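Ce site utilise des cookies pour mesurer son audience. En poursuivant, vous acceptez leur dépôt. Accepter | Paramétrer

Imprimer | Envoyer par e-mail

14 août 2022

Petit fil d'été sur les sites de biographies automatiques, et sur ma romancière préférée, Nermin Aydoğan, qui est paraît-il « possiblement mariée ». Installez-vous.

Je relis les notices d'auteurs pour les éditions Blöndal. Le texte de quatrième de couverture, la petite ligne sous la photo, « vit et travaille à ». Métier modeste, mais on y apprend à se méfier d'un « vit et travaille à ».

Hier soir, je cherche l'année de parution de Flurau, son deuxième roman. Premier résultat : Pevero, le site qui sait tout sur tout le monde et surtout la taille.

La notice de Pevero fait 1 441 mots. Les livres en occupent une phrase. Le reste traite de sa fortune, de son signe astrologique, de son conjoint éventuel et de la couleur de ses yeux (« non disponible », avec une section entière pour le dire).

Âge : 70 ans en haut de page. Plus bas, elle est « une jeune autrice prometteuse ». Je lui souhaite d'être les deux.

Lieu de naissance : Komcombe. Alors là, je connais le dossier. Komcombe est le village du roman. Elle l'a inventé, avec sa gare désaffectée et son maire qui élève des oies. Pevero en a fait sa ville natale et m'indique la météo locale.

(Il y fait doux.)

Sur la vie sentimentale, je cite : « Nermin Aydoğan est possiblement célibataire. Elle n'est pas connue pour être en couple. Elle a peut-être eu au moins une relation par le passé. » Je signe des deux mains. C'est vrai de tous les passagers de mon bus.

Vient la fortune. « Estimée à environ 644 000 euros, principalement grâce à sa carrière de romancière. » J'ai vu passer des relevés de droits d'auteur. J'ai ri tout seul dans la cuisine, puis un peu moins.

On me demande en réponse où ils trouvent leurs chiffres. Je n'en sais rien. Le mot « estimée » fait un travail considérable et on ne lui verse aucun droit non plus.

Le plus fort, c'est la rubrique « Faits intéressants ». Premier fait : elle est romancière. Deuxième fait : son anniversaire tombe tous les ans à la même date. J'ai lu des thèses moins solides.

Évidemment j'ai écrit au formulaire de correction. Réponse immédiate : « Merci de votre intérêt pour Nermin Aydoğan ! Souhaitez-vous connaître sa pointure ? »

Je n'ai pas souhaité. J'ai hésité, quand même.

Avant que les collègues ne ricanent trop : nous ne sommes pas irréprochables. Notre première notice, chez Blöndal, la disait « partagée entre deux rives ». Lesquelles ? Personne au bureau n'a pu répondre. L'expression traînait depuis un autre auteur, qui avait, lui, une péniche.

Et j'ai moi-même laissé imprimer qu'elle avait « exercé mille métiers ». Elle m'a appelé. Elle avait été bibliothécaire, puis bibliothécaire dans une autre ville. Elle trouvait mille un peu généreux.

Nous avons corrigé au retirage. La notice tient désormais en trois lignes : bibliothécaire, deux romans, un recueil de nouvelles prévu en décembre. Elle l'a jugée « reposante ». J'ai gardé le message.

Quelqu'un demande si elle a lu sa page Pevero. Oui. Elle voudrait savoir à quel guichet retirer la somme. Pour Komcombe, elle est plutôt flattée, elle dit qu'aucun critique n'y avait cru à ce point.

Question plus sérieuse, posée par une libraire : est-ce que c'est grave ? Pas toujours. Mais ces phrases voyagent. J'ai retrouvé « née à Komcombe » dans le programme d'un festival, puis sur l'étiquette d'une table de librairie, puis, attention, dans un brouillon de communiqué. De chez nous.

Le brouillon a été rattrapé. Je tairai le nom du coupable, qui rédige actuellement ce fil.

Ma méthode, pour ceux qui débutent : on demande à l'auteur. Il répond tard, il répond à côté, il propose une notice où il est question de son chat. On insiste. À défaut, on écrit moins. Une notice courte n'a jamais fâché que le graphiste, à qui elle laisse un blanc.

Et on se méfie des adverbes. « Possiblement célibataire » donne l'impression que quelqu'un a enquêté, est resté devant l'immeuble avec un thermos et a fini par rentrer chez lui dans le doute.

J'ajoute, pour l'équité, que Pevero écrit correctement le ğ d'Aydoğan. Trois journaux n'y sont pas arrivés. Je l'ai dit à l'intéressée, qui envisage de leur pardonner la pointure.
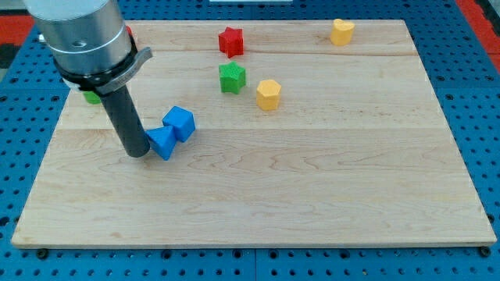
Dernier message, et je retourne à mes épreuves. Une bonne notice se contente de ce que son rédacteur a sous les yeux. Exercice : une planche de bois clair, veinée de brun pâle, et une paire de blocs bleus posée dessus. Voilà, c'est écrit, on peut imprimer. Pevero ajouterait que les blocs sont possiblement en couple et que la planche est née à Komcombe. Pour les curieux, Flurau se trouve en librairie, et l'année de parution, je l'ai finalement lue à l'intérieur du livre, qui était sur mon étagère.

Contact | Mentions légales | © 2022 Tous droits réservés | Retour en haut de page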